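Gatdale Paper Forms Survey – README

What's in this folder

One table, forms.csv, with 116 rows. Each row is a paper form that an office in Gatdale or Dredell still asked people to fill out by hand as of September. Ihor Hladun and Vira Kovalchuk collected the blanks. Darcy Paquette typed them up and wrote this file, so complaints come to me.

Please don't cite this as "the number of paper forms in the county." It's the number we were handed when we asked. Two offices never answered, and I suspect one of them is the worst offender.

Columns

form_id: our own number, in the order the blanks arrived
office: short name, see offices.txt
pages: printed sides, instructions included
asks_twice: yes if the same fact is requested more than once
signature: none, one, several
minutes: see the warning below

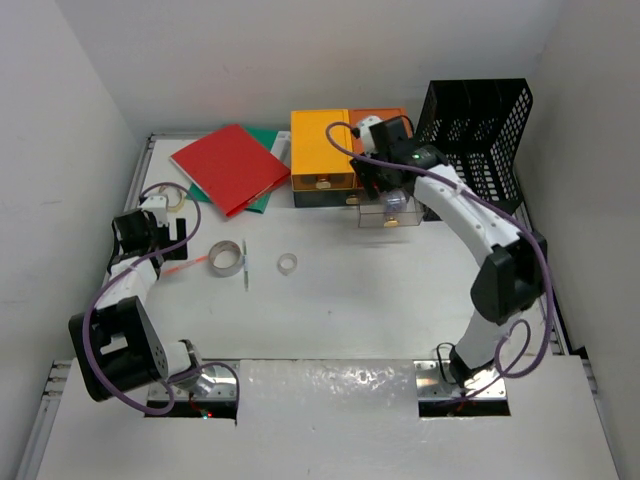 White tabletop, with an arm at each side of the near edge.

About the minutes column

I argued against including it. The times come from 9 people filling out blanks at a kitchen table with coffee, knowing they were being timed. That is a long way from standing at a counter with a toddler and a dead pen. Valeriano Miranda thinks the ranking from slow to fast still holds up. Maybe. He has one comparison to back that up, and it was done on the shortest form in the set.

Use minutes to sort if you must. Don't average it, and don't multiply it by anybody's hourly wage. A draft report from Stitinell did exactly that and came up with a "savings" figure I can't reproduce from our table or any other.
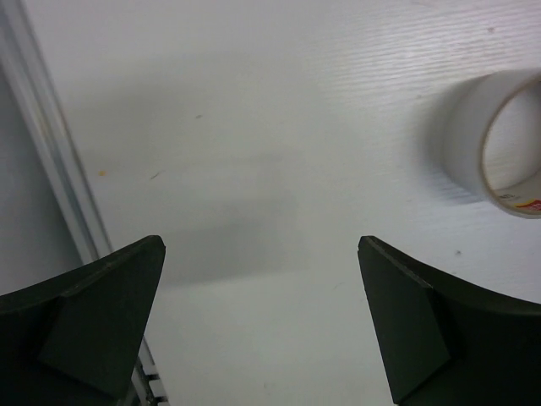 Tabletop from close up, two dark gripper fingers at the bottom.

Known problems

Rows from the Dredell permit office mix old and new versions of the same blank. We kept both when the wording differed, even by a line.

asks_twice was coded by one person. Raghavendra Alva went back over 47 rows and disagreed often enough that I would treat the column as an opinion. His codes are in recheck.csv – use those where they exist.

Forms that exist as a fillable PDF but have to be printed and signed are counted as paper. The offices call them digital. I don't.

Page counts depend on who did the printing. Double-sided sheets count as two.

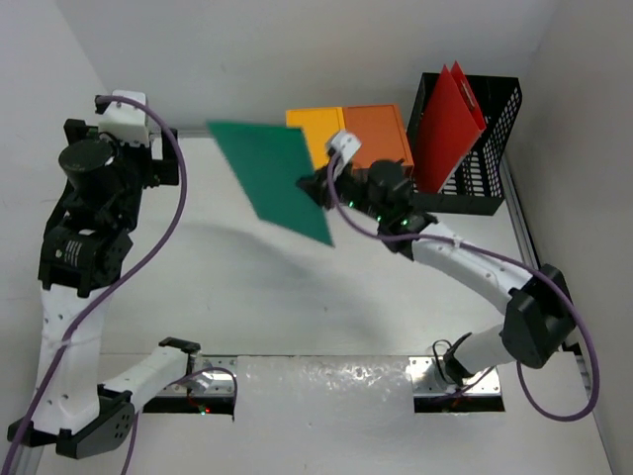
Changes since the first version

Dropped the "difficulty score." It was built in Ding from word length and told us that a dog license was harder than a zoning appeal.

Fixed nearly all of the office names. "Clerk 2" is still unresolved.

Split signature into three values. It used to be yes or no, and that hid the forms where you sign at the top, at the bottom and again on the back.

Reuse

Take it, fix it, send the fixes back. If your result depends on minutes, say so up front.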